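Workshop notebook, 22/05/2023

Sourdough starter for the tea room, day 14. Lucian Pană calls it Gevov and has started saying good morning to it. It has been fed 60 g of rye and 60 g of water at each go, and it still smells like nail polish remover.
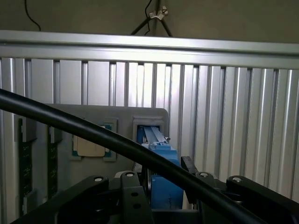
Muammer Kocabaş reckons the cupboard over the urn is too warm. Moved the jar to the windowsill, where it can sulk in natural light. Rubber band on the glass marks the starting level.
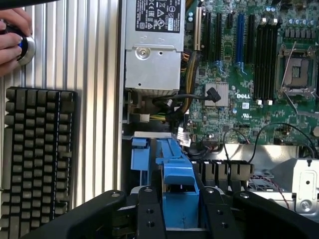

By lunch it had risen almost 47 mm, then fell back while we were all arguing about whose teaspoon was in it. Colour good, flavour like a licked battery.

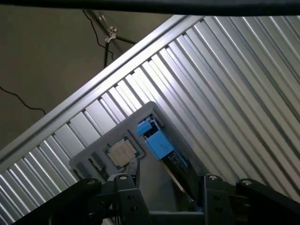
To do

Buy flour, the 1000 g bag. Keep a jar of discard in the fridge, labelled, so it doesn't go in anyone's coffee again. First loaf by August, if Lucian can bear to bake any of it.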